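Flellon paper-handling set – README

Contents: bimanual recordings of a magazine being lined up and put into a slotted rack, made with hand-held grippers. Two wrist streams, one head stream, gripper width and pose.

Please read this part before you train on anything!

Version 1 had a fault in it, and a sneaky one. The clock on the left gripper drifted against the head stream, by up to 48 ms over a long session. Every file opened fine, every checksum passed, and the trained policy then closed its left fingers early and bent the cover on the edge of the rack. Meron Sisay spotted it by playing the streams side by side at 8 frames a second – great catch. Our loader had been matching frames by index the whole time and never looked at the timestamps. Ouch.
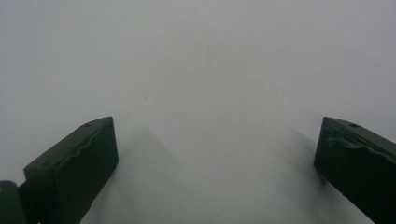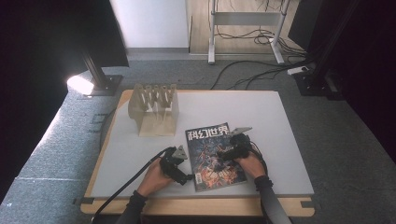
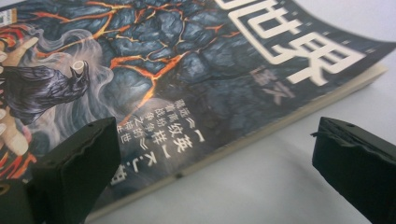
Wrist view over a bare pale surface; head view with the magazine and rack; wrist view close to the cover.

What changed in version 2

- Frames are matched by timestamp. Any pair more than 20 ms apart is dropped.
- 40 episodes could not be repaired and now live in quarantine/. They make a lovely test set if you work on sync detection, but keep them out of training.
- sync_check.py runs on load and stops with an error. In version 1 it printed a warning that scrolled right past all of us.

Still open

- Plain surfaces give the wrist tracker very little to hold on to, and the pose can jump. Look at the pose_ok flag.
- Glare in the head stream is not corrected.
- Aurel Tudose is rewriting the drift estimator and would love more bad recordings. Send him yours!

If you have a version 1 copy, delete it and download again. Fixes and loader by Hạnh Cao and Emilian Vlad.

Last edited 10 July 2022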